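Blue tape grid for target practice, is it worth the bother?

khaemba79
Joined: February

Finally taped up a tabletop for the ball placement drill everyone keeps recommending. Five strips of blue tape, one tennis ball.
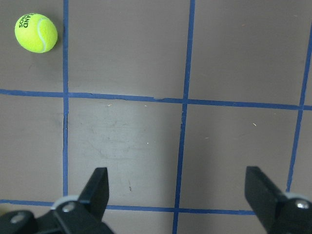 My question is whether the grid does anything a chalk mark wouldn't. The Stiketti kit is 189 dollars and as far as I can tell it's tape and a leaflet. I'm not paying that, but I'm not sure the homemade one is worth the evening either.

setirau_joyce
It's tape and a leaflet. I bought it. The leaflet is 6 pages and two of them are ads.

Your lines aren't square, by the way. The middle one slants.

flatserve9
Who cares if it slants? You roll the ball, you see which cell it stops in, you write it down. It's a parlor game with a score sheet.

setirau_joyce
I care, if he's comparing scores between cells. A narrow cell is harder to stop in. Then the numbers mean nothing.

flatserve9
They meant nothing before. Show me one person whose touch got better from this.

Evan_Bailly
My daughter's did, a bit. Could have been the lessons. I'd worry more about the tape, there's a torn or doubled-up bit on the top crosswise line. Ours caught the ball at a spot like that until I redid it in one piece.

khaemba79
Fair. I'll redo that strip. Still not convinced about the rest.

setirau_joyce
Use a yardstick this time. And check the dark gap beside the left line, could be the tape lifting or the edge of the panel. Tape won't fix a panel.

flatserve9
Or go outside and hit the ball.

khaemba79
It's dark at 6. Redoing the one strip, leaving the slant, will post scores.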